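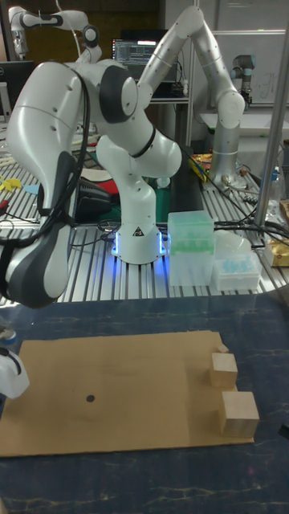
Progress to date, report to the Flelham program office, 3/14/23

We're very happy with where the Dulus planner has landed this period. When we last wrote, the planner, the perception service and the arm controller were three separate programs that talked through log files and a lot of goodwill. They now run as one stack, started from one command, and Thịnh can rebuild the whole thing on a clean machine before his coffee gets cold.

Our test task is still block stacking on a cardboard sheet, with three wooden cubes of different sizes. It sounds modest, but the size differences exercise nearly everything we've written: grasp width, approach height, and the order the planner chooses to work in. The black dot on the cardboard is our reference point. Every trial plan is expressed relative to it, so a small shift in the sheet no longer means recalibrating by hand. 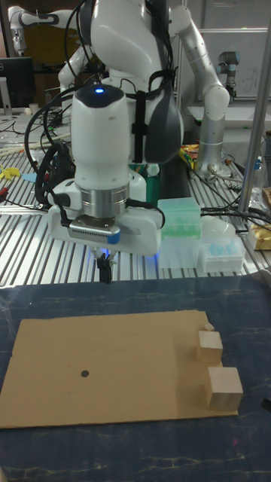 Manipulation Software Group, Zarkach Lab

Perception. Ilham has rewritten the block detector, and it's a real pleasure to use. The old one lost the smallest cube whenever the arm's shadow crossed it. The new one keeps a running estimate for each block and reports how confident it is, so the planner can ask for another look when it needs one. We've labelled 2,693 camera views for training and set part of them aside for checking.

Control. The biggest change is in the last few centimetres of the approach. Ásdís replaced our fixed descent profile with one that slows as the fingers near the target height, and the jerky stop we complained about in the previous report is gone – you can hear the difference from across the room! Planning time is down to some 4 seconds for a full three-block sequence, and we think there's more to find.

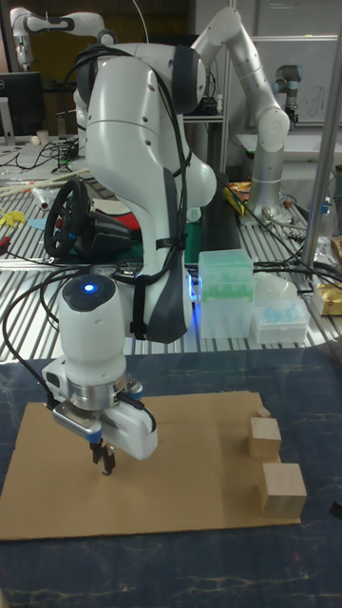 Gripper over the cardboard sheet, fingers slightly open, blocks to the right.

Tooling. Wiremu's replay viewer, Poulain, lets us step through any trial with the planned path drawn over the recorded one. It has already paid for itself: 17 of our open bugs were closed by watching replays side by side, including a frame-transform error that had been hiding since the first prototype.

Still to do. Recovery behaviour is our weakest area. If a grasp fails, the stack stops cleanly but won't try again by itself. Six recovery cases are written up and two are coded. The bench machines also run different driver versions, and we'd like to standardise those before adding anything new.

Next milestone is a full unattended run in July. We'd welcome a visit before then if you'd like to see the planner at work.

Branislav Kubíček, project lead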